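**Robot picking arm coming to our returns bench, what happens to the pickers?**

Posted Tue 28 June

Work at a parts warehouse, Lerkden site. Management trialling an arm to empty the metal bins, 21 of us on the bench. Told "no job losses" but no one says what we'd do all day. Anyone been through it?

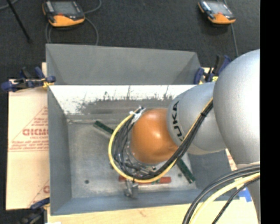

*KUKA arm down in the bin, clamps holding it still*

Any real experience welcome, good or bad. Union rep is off till next week.

---

**Hwa-young Yeom** (accepted)

Had one at Prollance since December. Nobody sacked on our shift but the job did change. Less lifting, my shoulder is glad of it. More standing about waiting to clear a jam, and you get blamed for the jams. Ask for these in writing:

- who is trained on the handsets, and is it extra pay
- who can stop it, and does a stop count agianst your rate
- what happens to agency staff. Ours went from six to 2, very quietly

Get the rate thing sorted first. They put ours up from 300 to 500 a shift without asking.

---

**lullura_nights**

they'll say its to help you. keep your forklift ticket up to date

---

**Deleted user**

Same here, following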